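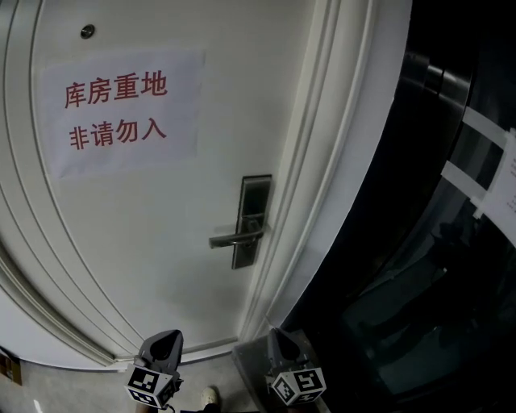 Storeroom, important area, no entry without permission: the taped-up notice, Chinese version, in red.

Domcombe to take down its paper signs

31/10/2022

Domcombe Town Council has given its staff 30 days to remove every home-made notice from the doors, walls, windows, lifts and hand dryers of its buildings, and has done so by means of a home-made notice.

The instruction went up in the town hall lobby last week, held on with sticky tape at the corners. It tells staff that "unofficial paper signage" gives visitors a poor impression, damages paintwork and is, in many cases, no longer true. Anything still up at the end of the period will be taken down and recycled. By the time we visited, somebody had added underneath, in biro, "Does this include this one?"

The council says it does.

Paper signs have been building up in Domcombe for years. The town hall, the library, the leisure centre and the small office on Long Street where you go to argue about parking have all gathered a thick coat of them. Some are useful. A good many are about mugs. The library has a sheet on its side entrance asking people to use the main entrance, and a sheet on its main entrance apologising that the side entrance is shut. At the leisure centre a door beside the squash courts says "NOT THE TOILET" in capitals, and below it, in larger capitals and a different hand, "STILL NOT THE TOILET".

A spokeswoman for the council said the trouble with such notices was that they were easy to put up and nobody's job to take down. "We found one warning staff about wet paint in a corridor that has since been knocked through," she said. "We found another asking for the return of a stapler. We believe the stapler came back some time ago."

The tidy-up has a proper name, which is Clear Walls, and a proper budget, which is up to £3,000. Most of that will go on replacement signs from Unum, a sign-maker on the Lirkberg Road estate, which will supply them in grey plastic with rounded corners. Staff who want a permanent sign must fill in a form saying what it should say, who it is for and what would happen if it were not there. The last question is said to have thinned out the requests a good deal.

Unum has also asked for wording to be kept short. Its own guidance, handed out to council staff with the forms, says a door sign should be readable by a person carrying a box. It goes on to suggest leaving out the words "please note", "polite notice" and "for the avoidance of doubt", and warns against exclamation marks, on the grounds that a second sign always turns up with more of them.

Not everyone is pleased. Staff at the Long Street office say their notices are there for good reason and that the grey plastic ones cannot be altered when something changes, as it tends to. The office's opening hours have moved 4 times this year. Each change was dealt with by a fresh sheet of paper stuck over the last, and the sheets now stand out from the glass like a calendar. A worker at the counter, who did not want to be named in a story about signs, said that under the new system the office would have to keep its old hours until the new ones came back from the factory.

There is also the matter of storerooms. These turn out to attract more warnings than any other sort of room in the council's care, well ahead of the boiler house, which contains a boiler. The cupboard behind the council chamber is marked "Private", "Authorised Staff Only" and "This Means You". It holds folding chairs. At the library, the stationery store carries a long typed message about signing for envelopes, and the lock has been broken since the spring.

The spokeswoman said people felt strongly about their cupboards. "I think it's a way of saying there's something in there worth having," she said. "There usually isn't. There is sometimes a fan heater."

Her view has some support abroad. Domcombe's twin town, Lirkberg, went through its own clearance a while back, and sent over a short report when it heard what was planned. According to a translation pinned up in the staff kitchen (and due to come down with the rest), Lirkberg removed all paper notices from its town hall and then watched to see what went wrong. Visitors found the registry without help. They found the toilets without help too, although they also found the mayor's office, and several went in. A sign was put back on that door. The report notes that the new one was paper and that it was meant to be for the afternoon only. It is still there.

The same report admits to one lasting problem, which was the dishwasher. Lirkberg's staff had relied on a laminated sheet to tell them whether the contents were clean or dirty, and without it the question had to be settled by opening the door and looking. Feelings ran high. Domcombe has taken note, and dishwashers are to be left out of Clear Walls for now. So are fire notices, first aid notices, anything required by law, and the framed poem in the library lift, which was found to be an official sign after all. It has been on the asset register for longer than the lift has.

Laminated notices were, for a time, the hardest part of the whole business. An early draft of the rules covered only "paper", and there was a brief rush on the town hall laminator as people saw their chance. The machine overheated and was taken out of use. A sign was put on it to say so. The rules have since been reworded to cover anything "printed, written, drawn or encased", and the laminator has been moved to a locked room, where we understand it is not currently marked in any way.

Residents we spoke to outside the library were calm about the change. One man said he had never read any of the notices and had assumed they were for other people. A woman returning a stack of crime novels said she would miss the one by the returns desk about not leaving sandwiches in books, as she had always wanted to know more. Another regular pointed out that the sign telling visitors about the loose step had gone in the first wave, while the loose step had not.

The council has confirmed that the step will be looked at. Until then it will be marked by a cone.

There have been a few gains already. With the sheets gone from the glass at the leisure centre, it is possible to see into the building from the car park, and the manager reports that two people came in to ask about swimming who had previously taken the place for a storage depot. At the town hall, the clearing of a noticeboard on the first floor uncovered another noticeboard, smaller and older, with a poster on it for a jumble sale in October of some unstated year. Refreshments were promised. The poster has been passed to the local history shelf.

Less happily, the tape has left its mark. Where the notices used to be there are now pale rectangles with brown corners, and on some doors the paint came away too. Redecorating is outside the Clear Walls budget. For the time being, staff have been asked to cover the worst patches with something neat.

The forms for replacement signs can be collected from the town hall reception desk, or from the office on Long Street during opening hours, which are shown on the door. Residents who spot a notice that has been missed are invited to report it to reception, where a box has been put out for the purpose. The box has a label on it. The council says the label is temporary.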